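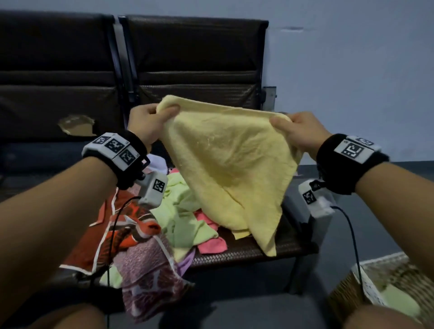
Field Epidemiology, Unit 4: Working an Outbreak of Stomach Illness

Reading time: 3 min

Instructor: Yaqin Xie. Lab sections: Haiyan Lu

Welcome back! This is my favorite unit of the course, so please come with the Drulness packet read and marked up. We'll use it all week, and the lab on Thursday picks up where these notes stop.

The setup

Drulness is a town of 3000 people. Over one long weekend, 58 of them came down with vomiting and diarrhea, and 202 people had eaten at the same community supper on the Saturday night. Tempting, right? Everybody wants to jump straight to the supper. Hold on to that hunch, write it in the margin, and then let's do the work in order.

1. Write a case definition. Person, place, time, symptoms. A good first try: any Drulness resident with vomiting, or three or more loose stools in 24 hours, starting between Saturday noon and Tuesday midnight. Keep it loose early on. You can tighten it once lab results come in, and you'll want "confirmed" and "probable" as separate columns in your line list.

2. Build the line list. One row per person, one column per fact. Age, street, onset date AND hour (the hour matters a lot with short incubation periods!), symptoms, meals, contacts. Please don't merge cells. Haiyan has strong feelings about merged cells and she is right.

3. Draw the epidemic curve. Onset time across the bottom, number of cases up the side. A single sharp peak suggests everyone was exposed at once. A string of smaller humps, each one incubation period apart, suggests person-to-person spread. Drulness gives you a peak with a long tail, and I love this curve because you get to argue for both.

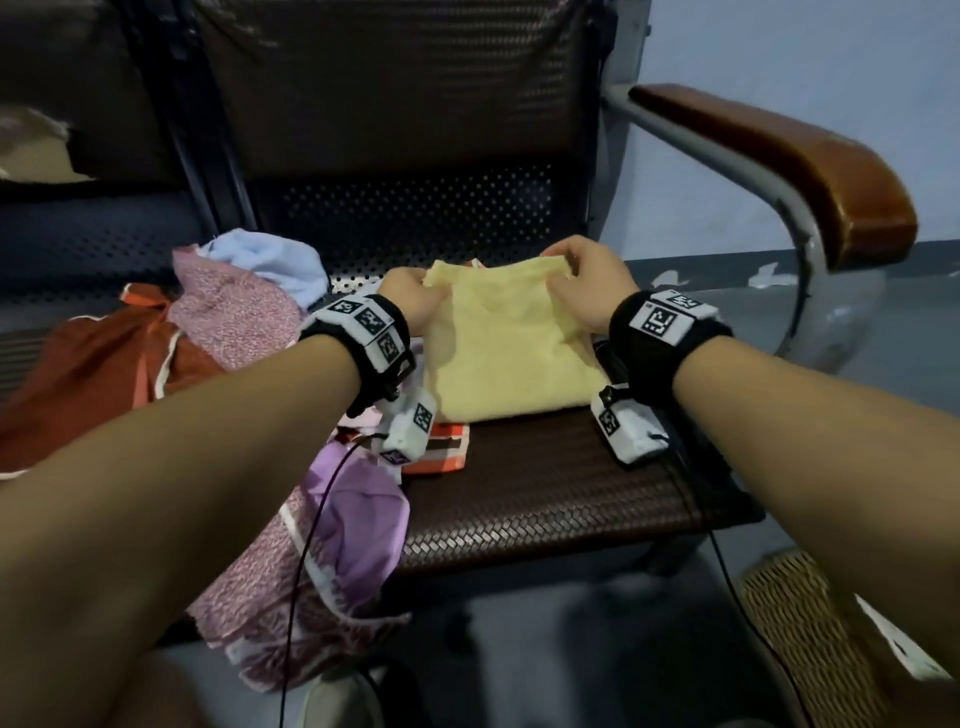

4. Compare attack rates. Attack rate = number ill divided by number exposed. Work it out for people who ate each dish and for people who skipped it, then divide the first by the second to get the risk ratio. Two cautions: people forget what they ate, and sick people tend to remember harder than well people do. That second one is recall bias, and it'll be back in Unit 6.

5. Look for secondary cases. Go through the households where only one person went to the supper. Who got sick there, and how long after? Norovirus usually shows itself 12 to 48 hours after exposure, so a household member who falls ill on Monday night may well be second generation.

Reading for lab

Ueda chapter 2, all of it, including the boxes. The Mavden case is optional but so much fun: a waterborne outbreak whose curve looks nearly the same as ours at first glance.

Bring to lab: your line list, a curve drawn by hand on graph paper, and one question you'd ask the supper's cooks. Make it an open question!

Contact: Yaqin Xie, Sundura School of Public Health | © Sundura | Back to top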